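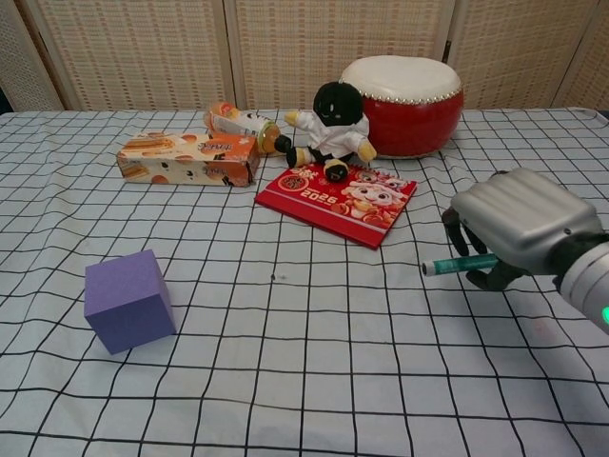
Noelia Soler commented: Decide first whether visitors may choose the object. Everything else in the setup depends on that.

Tabletop grasping demo for an open day: how to keep it running between groups?

Posted by tmarsh_bench

We are showing a multi-finger hand at the Grosau open day in May. The hand works over a table with a gridded cloth, a marker pen, a foam cube, a small toy drum, a plush doll and a few packages. Groups come through every 30 minutes. The marker is the main item: grasp it across the barrel, hold it level, put it back down.

In rehearsal the marker grasp was fine for the first runs, then the fingers started closing off center. Re-homing the hand fixes it, but that takes 2 minutes and I would like to avoid doing it in front of people. The controller is a Pellus with stock settings. Is this a thermal problem, or should I be looking at the placement of the pen?

Noelia Soler

Check placement before anything else. A round barrel rolls a little on release, and if your script uses a stored pose, the error carries into the next grasp. Log the pen position after each release and compare it with the stored one. If the offset grows from run to run while the finger joint readings stay constant, it is placement. If the joint readings move as well, look at the zero offsets.

For the open day, have an operator reset the pen to a marked grid intersection after every run, with motion disabled. Tape the cloth down at the corners. A shifted cloth gives you a wrong reference for every object on the table.

If visitors get to choose, offer the cube and the marker only. Plush is hard to grasp the same way twice.

dkw_40

Had the same thing with a Vundetti hand. Turned the speed down and it went away. Never found out why.

Noelia Soler

Lower speed at release would reduce the roll, so that fits.

tmarsh_bench

Logged 40 runs. Joint readings are constant and the pen offset grows, so placement it is. I added a dwell before the fingers open and marked the intersection. Re-homing is now scheduled for the gap between groups. Marking this as solved.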